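Changing the bank, the phone and the water in one month

19 Nov 2022

I moved at the start of September, from a flat I had rented for 18 years to a smaller one on the other side of the river. The moving itself took one day and went fine. The paperwork is still going on. I'm writing down how it went, partly for my sister, who moves in the spring, and partly so I have the dates and names in one place.

My old landlord was Cor Van Acker. He was a fair landlord and I never had a written complaint against him or he against me. When I gave notice I did it by phone, the way we did everything, and he said fine. Then his daughter took over the books and she wanted it in writing. The notice period was counted from the day the letter came, so I paid for two homes for part of a month. The extra came to 869, which I could have kept if I had put a stamp on an envelope. The lease said "in writing" on page four. I hadn't read page four since I signed it.

The deposit was 900 and it came back in full. It took a few weeks and one reminder. I had no photos of the flat from when I moved in, only a list with both our signatures that said the bathroom sink was chipped and one window didn't close. I'd forgotten the list existed. It was in a folder with the manual for a washing machine I no longer own. When the daughter asked about the sink I sent her a copy and she let it go.

The bank was the easy one. I changed the address on their site in the evening and a letter came to the new flat before the end of the week. The only snag was that the card for my savings account is handled apart from the rest, and that card's renewal went to the old place. Annelies Boersma, who lives below my old flat, put it in an envelope and sent it on. I'd left her my new address on a slip of paper the day I moved. I recommend doing that with at least one neighbor, even if you only know them from the stairs.

The phone company is called Tralanow and I would not pick them again. Their form asks for your new address and then checks it against a list, and my new building isn't on the list. It was split into two entrances a few years ago and mine has the newer number. I called four times. The first three people told me to use the form. The fourth was a man named Milan Dijkstra, who asked me to spell everything out, typed it in by hand and gave me a reference number. He also told me the internet line would be switched on within ten working days, and it was, on the tenth.

In the meantime I did everything on my phone at the kitchen table or went to the library. The library near me is open late and has good chairs. I ended up reading there more than I did any paperwork – I went through most of a long history of canal building that I'd never have bought. I still go.

Water is handled by the building and I had nothing to do with it except sign. Electricity I had to arrange myself. I took the meter reading at the old place on the last day and wrote it on the back of a receipt, then copied it into a notebook. The company billed me for a reading that was higher than mine. I wrote back with my number and asked where theirs came from. They had estimated it. The new bill came with my number on it and no comment.

A few things I would do differently. I would send the notice by registered mail. I would take the meter reading with the date next to it, and have the next tenant sign it if they're there. I would set up mail forwarding two weeks early, because it doesn't start on the day you ask for it. I'd also make one list of everyone who has my address. Mine was spread over three pieces of paper and I missed the dentist, the optician and the people who insure my bike. The insurer found me through my email. The dentist didn't, and I missed a checkup.

The list I have now fits on one page. It has the name, the customer number, how I told them and the date they confirmed. Anyone who hasn't confirmed gets a question mark, and I go through the question marks on the first of the month. There are two left. One is a pension fund from a job I had for a short time at a firm called Declercq, and they only take changes by post. The other is the magazine I subscribe to, which keeps thanking me for my message. 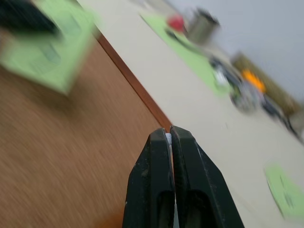

Filed under: Home and paperwork

Some replies to what people wrote after my last post, the one where I said I was moving.

Arash Arabzadeh asked if I kept the big bookcase. I didn't. It was too tall for the new ceiling and I gave it to Lieven De Haan, who came for it with a trailer. I kept the low one and got rid of four boxes of books. I've missed one of them so far, a bird guide, and I bought it again secondhand.

Someone else asked about the noise. It's quieter at night and louder in the morning, mostly delivery vans for the bakery on the corner. I'm up by then anyway.

The next post will be on the heating, which I don't understand yet. There's a dial in the hall and another in the bedroom and they don't agree. The building manager is coming to look at it.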